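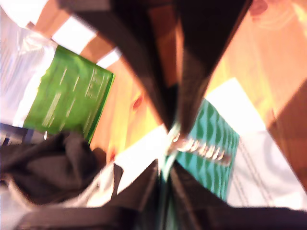
The green packet, mid-blur

Home | Posts | Walks | Recipes | About

Tea without the fuss
2022-09-05

I've been drinking loose leaf tea since April and I'm completely hooked! It started when Bronwyn McKinnon gave me a spoonful of something smoky from a little shop in Brotuvcombe, and I went home and looked sadly at my mug of builder's. I still love builder's (I had one an hour ago) but there's so much more out there than I'd ever bothered to try.

My favourite so far is a green one called Brurnari. It tastes a bit like fresh peas and a bit like toast, and it goes horribly bitter if you leave it, so I give it two minutes and stand over it. You can use the same leaves again - the second cup is better than the first, I think, and the third is still very nice with a biscuit.

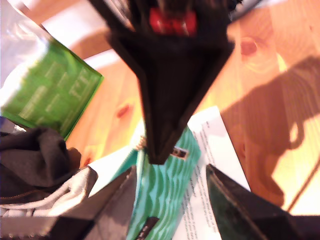 Keeping it fresh

Matěj Michalík wrote to ask how I store it all. I have 11 sorts on the go at the moment, so fair question. Everything lives in the cupboard furthest from the cooker, with the lids pushed down hard, and the smoky one gets a shelf to itself or the whole lot ends up tasting of bonfire. I buy small amounts too. My first bag of Niralico was huge, and by the end it tasted like hay.

Next on my list is a white tea, and a proper pot that holds 4 cups and doesn't dribble down its own spout. If you've got one you love, do tell me which - I'll be at the shop again before the month is out!

Print this post | E-mail this to a friend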